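Biltdale Facilities Forum
Board: Stores, Benches and Shared Workrooms
Topic: Sorting baskets for wire offcuts and short leads, request for comments
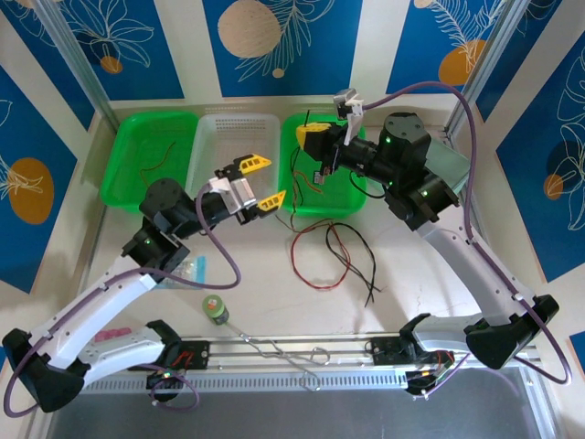 Posted by: r.mendonca (Rogério Mendonça, Workroom Coordination)

Colleagues are invited to comment on the proposed arrangement for short wires and leads at the shared benches. At present, loose wires are collected in whatever container is nearest. At the May inspection, 17 of the items logged as misplaced were short wires under the length of a hand. Several had been put in with packing material.

The proposal is as follows. Each bench will keep its plastic baskets in a single row along the back of the work surface, leaving the front clear for work. Green will be used for wires that are to be kept. White will be used for items awaiting a decision and is to be emptied at the end of each day. The remaining basket will be assigned by the bench lead.

Wires are to be placed in the baskets one at a time and are not to be bundled. Please reply in this thread before Thursday.

Rogério Mendonça

Posted by: s_trevaskis

Thank you for circulating this. The Wosham site supports the row at the back. We adopted it at four benches last year and have had few complaints.

I would ask for one clarification. The perforated baskets are well suited to connectors and larger fittings, but a stripped wire end will pass through a perforated side and catch there. When the basket is lifted, the wire is either bent or pulled out onto the bench. Would it be acceptable to restrict perforated baskets to items with no exposed ends?

Shona Trevaskis
Bench Lead, Wosham

Posted by: r.mendonca

That restriction appears reasonable. I will add it to the draft unless there is an objection.

Posted by: p.zervas

I do object, with respect.

The perforated baskets were purchased for the benches because dust and clippings fall through them and they can be rinsed without standing water. If they may not hold wire, we shall have one usable basket per bench for the material we handle most. At Kyriakidis Street we have placed wire in perforated baskets for six months. Snagging occurs when the basket is overfilled. It does not occur with a small number of wires laid flat.

I would also question the use of color. Two of our benches have no green baskets at all, and the supplier, Vudada, has been unable to confirm a delivery. A written label would serve every site equally.

Prodromos Zervas

Posted by: a.whitcombe

I wish to support the second of Mr. Zervas's points and disagree with the first.

On labels: color should not be the only means of identification. Some staff cannot readily distinguish one basket from another by color, and the standing guidance on shared rooms already asks for text. A label on the front face, in large plain type, would meet that guidance.

On snagging: our experience differs. A single fine wire, placed with care, caught in the mesh floor of one of our white baskets and had to be cut free. The floor pattern is a greater difficulty than the sides. We now lay a sheet of card in the bottom, trimmed to fit, and replace it when it becomes dirty. The cost is negligible.

Aroha Whitcombe
Health and Access Representative

Posted by: p.zervas

A sheet of card removes the drainage for which the baskets were chosen. I accept that it would prevent snagging. I do not accept that it should be required everywhere.

Posted by: a.whitcombe

I did not propose that it be required everywhere. I proposed it for baskets in which fine wire is kept.

Posted by: g.kontogiannis

May I raise a separate matter concerning dark and reddish wires in the green baskets. A thin wire of that kind shows up well against a bright green floor. In the black trays we used previously, the same wire was easily overlooked, and trays were returned to the store as empty when they were not. For that reason alone I would prefer to retain green for wire, with a label in addition.

I would also ask that "empty" be defined. A basket should be recorded as empty only after it has been lifted from the row and checked in the corners. Rounded corners help in this respect, but a short wire will lie along the curve and is difficult to see from the front of the bench.

Grigoris Kontogiannis
Stores

Posted by: s_trevaskis

Wosham would support both suggestions. For information, our end-of-day check takes seven minutes for all benches, including lifting each basket.

I remain of the view that exposed ends and perforated sides should be kept apart. I could accept the card liner as an alternative where a bench has no solid basket.

Posted by: r.mendonca

I am grateful for the replies. The draft has been revised and now reads:

Baskets stand in one row at the back of the work surface.

Every basket carries a text label on the front face. Green is preferred for wire to be kept, but any color may be used if the label is present.

Fine wire and wire with exposed ends are kept in a solid basket. Where none is available, a perforated basket may be used with a card liner.

Perforated baskets without a liner are used for connectors, fittings and items to be rinsed.

A basket is recorded as empty after it has been lifted and its corners checked.

The bench lead at each site is responsible for the end-of-day check.

Posted by: p.zervas

I can agree to this text, although I would ask that my objection to the third provision be noted. I should also like it reviewed once the delivery from Vudada has been received.

Posted by: r.mendonca

Noted. The third provision will be reviewed on receipt of the delivery. Mr. Kontogiannis has kindly agreed to issue blank labels from Stores, and requests should be sent to him with the number of benches at each site.

Posted by: g.kontogiannis

Labels are available from the Stores counter until 4 in the afternoon. Please bring a basket, as the front faces differ in height and the larger label does not fit all of them.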